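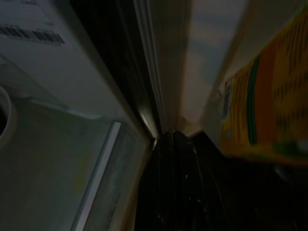 Barcode label, pale gray panel.

Last updated: April 27, 2019

My neighbor is selling his chest freezer because he read that buying in bulk doesn't pay. I've been saying so for years, and now that someone agrees with me I'm less sure.

The usual pitch is that the big pack costs less per pound. Fine. I kept receipts from October on, and the warehouse trips came to $1334. The same list priced at Prestero, where I normally shop, would have been $1000 even if I'd bought every last thing on it. I wouldn't have. A 40-ounce jar of olives is a decision I only make under bright lights with a huge cart in front of me.

Leszek Malinowski, who got me the guest pass, says I bought the wrong stuff. Rice, coffee, dish soap – those are the winners, according to him. Maybe. He also pays for a membership and drives across town, and neither one shows up in his math. When I asked about gas he changed the subject to tires.

I do think the coffee was cheaper. The rice I can't judge, as we're still eating it. The crackers went stale in the second sleeve and I ate them anyway, which I suppose somebody would count as savings.

The pass runs out next month and I haven't decided about renewing. The soap is holding up well.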